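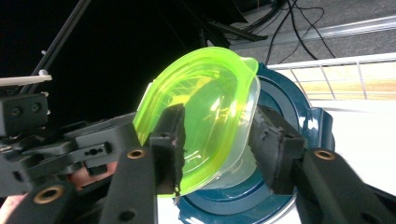 Step 3. Pick up a thin plastic container with the hand gripper

In Step 1 you charged the gripper and in Step 2 you checked that both fingers open fully. Now we come to the part where most new people at our Altcombe room lose their recordings. Thin plastic is a difficult material. It bends, it shines, and sometimes you can see through part of it, so the software has less to hold on to when it follows the object from one moment to the next. Please read the whole step before you start.

3.1 Choose the side where you will grip

Take the container by its rim or by a wall, with one finger on each side of the plastic. Do not try to put the two fingers around the whole body of a shallow tub. The opening of the fingers may be enough for it, but the walls will bend inward and the tub will jump out when you lift.

Try to bring the fingers so that the foam pads lie flat against the plastic. If only the corner of a pad is touching, the tub will turn around that point during the move. A tilted tub is fine. In the kitchen set of Lukumay we want many different angles, and a robot which has only seen flat tubs will not know what to do with a leaning one.

3.2 Close slowly

Press the handle until both pads touch, then a little more. Stop when the wall begins to bend. I learned to do this in two movements, first touch and then hold, with a very short pause between them. The pause is useful later, when the person who labels the recording must mark the beginning of the grasp.

My first recordings had no pause and Imani Lyimo sent them all back to me. She was right, but it was a sad afternoon.

3.3 Keep your own hand behind the mechanism

Your fingers stay on the handle. It is all right when a knuckle shows between the linkage arms. It is not all right when you help the container with a finger, even for a moment, even when it is slipping. Let it fall and record the fall. Then say "drop" in a clear voice, open the gripper and try again in the same recording. We keep the drops in a separate folder and they are used.

3.4 Lift and move

Lift straight up until the tub is free from whatever is under or behind it. With nested dishes this needs patience, as the lower dish can come up together with the upper one. If this happens, lower both, open, and take the upper one from another side of the rim.

Move at the speed you would use to carry a full cup of tea. Turn your wrist as little as you can. A person turns the wrist without thinking, but the arm which will repeat your movement has limits in its last joint, and when you pass these limits the recording is marked red and we cannot use it.

3.5 Put it down and leave

Lower the container until it stands on the surface, wait for one breath, open the fingers, and go straight back before you go to the side. If you go to the side first, the pad can pull the rim with it. Light plastic moves very easily.

Check the pads

Foam wears out. When the edges are torn the pad can still work, and I continue with it as long as the middle part is whole. Change the pads when:

The hard block touches the object before the foam does.
A loose piece of foam sticks to the plastic after you open.
The same grasp slips more than twice in a row.

Kimutai Mussa keeps a count for our room. His last pair was changed after 139 grasps, and the pair before it after only 102, mostly on sharp rims. Write your own number on the sheet by the door.

Common problems

The tracking is lost when I come near to the container. Shiny plastic gives strong reflections. Turn the lamp away from you, or start from the other side of the table. Do not cover the container with tape.

The recording is too long. One pick and place should finish in less than 43 seconds, with the pauses. If you need more, you are probably correcting your position many times. Practice without recording first.

I forgot to say "drop". Write the number of the recording in the notes field and the word drop after it. Do not delete the file.

When you have ten good recordings, upload them to the Sumanari folder and continue with Step 4, where we stack two dishes of different size.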